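The basket years

There is a grey plastic shopping basket in our house, and I would like it known that I paid for it. Hemmin, the hardware place at the bottom of the hill, was closing down in April and selling off the fittings along with the stock. I went in for picture hooks and came out with a basket, no picture hooks, and the feeling of having stolen something in front of witnesses.

It was going to be for laundry. Then it held potatoes for a while, until the small ones started working their way into the slots and had to be pushed out again with a pencil. After that it sat on the landing for almost 7 months with a single glove in it, and we all stepped round it as if it had planning permission.

These days it is the Things To Go Back basket. Every household has things that belong to other households, and ours has more than most, as we're the sort of people who get sent home with leftovers. The plastic tubs are the worst of it. I went through the cupboard last week and found eleven that weren't ours, six of them without lids, plus 13 lids that fitted none of the tubs in question.

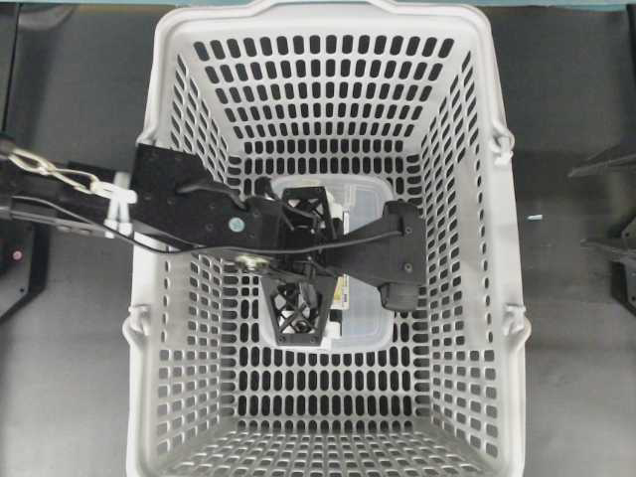
So the rule is that anything borrowed goes in the basket, and the basket goes in the car when somebody is driving in the right direction. It works beautifully apart from the second part. Manon Desjardins lent me a decent clear tub with a proper lid two summers ago, full of apricot tart, and it has since been to Nalwood and back three times without once being handed over. She moved to Cestby in the meantime. I expect she has bought another.

My other half thinks we should just post the lot. I have priced this up and it would be cheaper to buy everyone we know a new set and move away.

Anyway, if you have ever fed us, and you're missing a tub, do come and look. Bring your own lid if you have one. I'm in most evenings after six, and the basket is by the back door, where I fell over it this morning on my way to put the bins out.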